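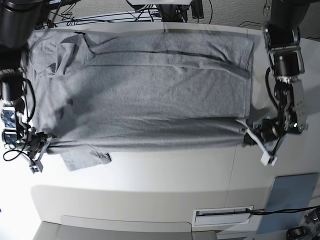 Folding the big stuff: blankets, throws and flat sheets

I love this job. I know that's a strange thing to say about laundry, but give me a big gray blanket, a clear table and ten minutes with the radio on and I'm a happy woman! Most people fold large pieces in mid-air with their arms stretched out and their chin holding the middle, and then wonder why the linen closet looks like a landslide. A table changes everything. You get to see the whole piece, you can let go of it whenever you like, and gravity is suddenly on your side.

These are the notes I hand out when people ask, tidied up a little and with a few reader suggestions worked in.

Getting the table ready

Wipe it and dry it properly. A damp patch will grab at fleece and leave a mark on cotton that you only find months later. Crumbs are worse (toast crumbs in a wool throw, never again).

A light-colored top is lovely for this if you have the choice. Dark or mid-gray cloth shows up so clearly against it that you can spot a crooked edge from across the room. My own table is an old Nistor with one leaf that sags, and I just keep the sag on the far side.

Move the chairs away from the two long sides. You'll be walking back and forth more than you expect.

Laying it out

1. Drop the blanket on the middle of the table in a loose heap and find one long edge. If there's a care label, that usually tells you where a corner is.

2. Send the far edge out first, right up near the far side of the table, and bring the rest toward you. Doing it this way you only have one messy edge to deal with, and it's the one under your hands.

3. Smooth from the center outward with flat palms. Long, slow strokes. Knits and jersey will creep if you push hard, so go gently and lift your hands at the end of each stroke.

4. Take hold of the two near corners, one in each hand, and draw them apart until the edge between them runs straight. Hold it a second or two. Then set it down and look at it!

That fourth step is the one I'd beg you to keep even if you skip everything else. A taut near edge gives you a straight line to fold to, and every fold after that copies it. If the edge bows in the middle now, you'll have a banana by the time you've folded it three times.

About those diagonal wrinkles

Fine wrinkles running on a slant across the middle mean the cloth is being pulled a bit off square. One corner is farther along than its partner. Don't iron, don't tug at the wrinkles themselves. Go back to the corners, ease one of them in or out by the width of a finger, and watch the middle relax. Heathered fabrics hide this more than plain ones do, so crouch down and look across the surface with the light coming from the side.

If the wrinkles stay put no matter what you do, the piece itself may have twisted in the wash. A short steam and a pat flat will help, and after that I let it be. It's a blanket, it's going on a couch.

The folds

Bring the near edge up to the far edge and match the corners before you match anything between them. Smooth toward the fold. Then halve it again the same way, so you have a long strip. Now fold in from the short ends: each end to the center, then close it like a book. You get a fat, square bundle with no loose edges on the front, and it stands up on its own on a shelf.

For fleece and anything bouncy, roll instead. Start from the near edge with a narrow, tight fold all the way along, hold both ends so the roll stays even, and keep the tension on as you go - if one hand gets ahead, stop and back up. Loose rolls always telescope.

Fitted sheets are a different animal and have their own page.

Two people or one?

Two is faster and much more fun. Stand at the ends of the same long edge, agree who calls the moves, and lay the cloth down between folds so you aren't both hanging on to it. Ecaterina Costache, who taught me most of this when we shared a laundry room, used to call "down, walk, up" and we could get through a whole basket before the kettle boiled.

On your own, put something with a bit of weight on the far edge. Two hardback books do fine. I have a pair of Laritz kitchen weights that I've never once used for cooking.

Storing

Fold to the shelf. Measure the depth of your shelf, take off a thumb's width, and make your finished bundle that size. Mine all go in with the folded side facing out so I can pull one without dragging its neighbors along.

Heavy ones at the bottom, wool in a breathable bag (I like the cotton Filtico ones, but an old pillowcase is just as good and free), and refold anything that's been sitting since September. Creases do settle in if you leave them too long in the same spot, so I shift the fold lines over a little each time.

From readers

A tiny stitch of colored thread in the two corners of one long edge saves all that hunting for the right side. Brilliant, and I've done my whole closet now.

For a blanket bigger than the table, fold it in half on the bed first, carry it over, and start from step 3.

A silicone baking mat under each far corner stops slippery satin from sliding off. I tried this with a Neteo bedspread that has annoyed me for years and it stayed exactly where I put it!

Page updated 12/2/24. Next up: tablecloths, and what to do about the crease down the middle.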